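STAFF NEWSLETTER, SUMMER ISSUE
July 24, 2020

Parking, bikes and the Jastbridge lot

OK, quick one this issue, half of us are out next week and the other half are covering. Lots of you asked about parking so parking goes first.

The Jastbridge lot closes for resurfacing a week from Monday. The whole lot, both levels. We were told it would be done in halves and now it won't be, so please don't plan on the lower level being open. 14 working days if the weather behaves. Cars left overnight on the Sunday before will be towed, and the tow yard is on the far side of town and shuts at five. Not fun.

Where to park in the meantime:

Tornero Street garage. We have 70 spaces, second floor only, follow the blue signs. First come first served, no reserved spots, not even for managers (yes, we asked). Tap your regular badge at the gate. If it doesn't open, press the button and say which building you're in. Don't back up into the street please, there was a near miss last time.

Street parking on Pririer Avenue. Two hour limit until six, free after. They do check.

Gravel strip behind the loading dock: NOT parking. Delivery trucks need the full width to turn. Same goes for the fire lane, obviously.

Carpool people, your tags still work at Tornero but there's no special row. If you want a carpool match, the signup sheet is on the shared drive, under Commute. Put your cross streets, not your full address. Masks on in shared cars and windows cracked if you can stand it in this heat.
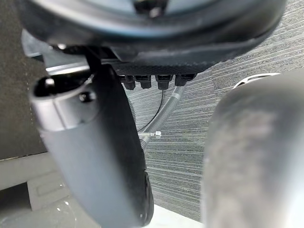 Four connectors along the black plate, gray corrugated conduit below.

Bikes. More of you are riding in, great, but the rack by the east door is full by eight and people have started locking to the handrail. Please don't. The handrail is for people who need the handrail. There's a second rack on the north side next to the recycling, almost always half empty, and it's under cover. A third rack is ordered. Delivery keeps slipping, last date we got was end of August.

The bike room in the basement is still closed. It's too small for distancing and has no airflow to speak of. Showers also closed until further notice. Lockers you can use, one person in the locker area at a time. If your lock is on a locker and you haven't been in since spring, email us the number or we'll have to cut it. We really don't want to cut it.

Also found in the bike room when we cleared it: one helmet (green, adult medium), two pumps, a single cycling shoe, left foot. All at the front desk.

Bus. The 3,000 commuter vouchers we bought in January are mostly still sitting in a drawer. They don't expire untill the end of next year so nobody is losing anything, but if you are taking the bus or thinking about it, come and get some. Up to 14 per person per month, sign the sheet, done. The Głowacki Square stop has moved half a block west while they dig up the sidewalk. The old shelter is still standing, which is confusing people. No bus stops there. Walk to the temporary pole outside the pharmacy.

The early express is still suspended. Last we heard it comes back in the fall, maybe. Regular route is running every half hour, rear door boarding.
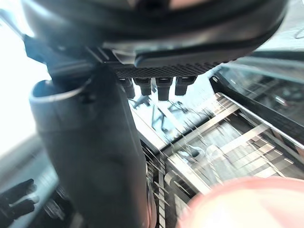 FACILITIES & COMMUTER SERVICES
Ground floor, next to the mail room

Few more things before we run out of room.

Permits. Your Jastbridge permit will be extended by the length of the closure, automatically, no form. If you pay monthly through payroll you'll see the credit on the September stub and not before, so please hold off on emailing about it in August. If you want to give up your permit altogether because you're working from home, that IS a form, it's on the shared drive next to the carpool sheet. No penalty and you go back to the top of the list if you change your mind within a year.

Accessible parking. Six spaces at Tornero, right by the elevator, plus the two at our own front door which stay open the whole time. If neither works for you call us directly and we'll sort something out before the closure starts. Don't wait for the first morning.

Visitors. Tell them now. Seriously, tell them this week. Visitor passes for Tornero are paper, pick up at our window, one day each, hang it on the mirror.

New lines. When the lot reopens the traffic flow is reversed, so in from the north and out on to Pririer Avenue. There will be cones for the first week. Motorcycles get their own corner, finally, by the ticket booth. Map will go up by the elevators and in the next newsletter if it gets to us in time.

Window hours are eight to noon for now, afternoons by phone or email only. One person at the window, line starts at the tape.

Corrections to last issue: the air pump is on the north side, not the south side. Sorry to whoever walked all the way around with a flat.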